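Guides Workshop Reference Contact

Guides > Workshop > Cables

Routing a cable across a moving joint

January, by Asuka Katayama

A cable that crosses a hinge or pivot fails by bending in the same short length over and over. The method below spreads the bend over a longer run. It applies to lamp arms, monitor mounts, hinged panels and similar low-voltage fittings.

Disconnect the supply before starting. Move the joint to both ends of its travel and measure the cable path at each. Take the longer figure and add 40 mm for slack. On a joint that turns through more than a right angle, add a further 31 mm.

Fix the cable on each side of the joint with a saddle clip. The clips should grip the outer sheath without flattening it. Set the first clip on the fixed side and leave it fully tight. Set the second clip finger tight for now.
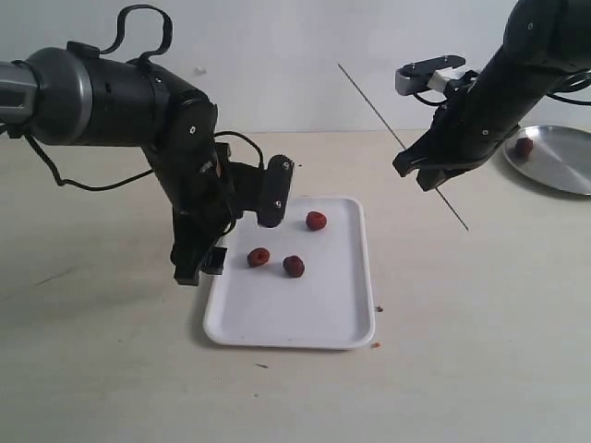 A slack cable arching over the top of a black arm, with another draped beneath.

Decide whether the loop will stand above the joint or hang below it. A standing loop needs a fairly stiff sheath and keeps clear of the work surface. A hanging loop suits softer cable but can catch on items underneath. Keep the inside radius of the loop to at least 6 times the cable diameter.

Work the joint slowly from stop to stop. Watch the loop at both ends. If it pulls straight, release the second clip and feed in more cable. If it folds or rubs against the housing, take some out. Tighten the second clip once the loop keeps its curve throughout.

Where 2 cables cross the same joint, give each its own loop. Taping them together makes the outer one carry the strain.

Spiral wrap may be added over the loop. Stop it short of the clips. Check the sheath for whitening or flat spots after the first month of use, and replace the cable if the conductors can be felt through it.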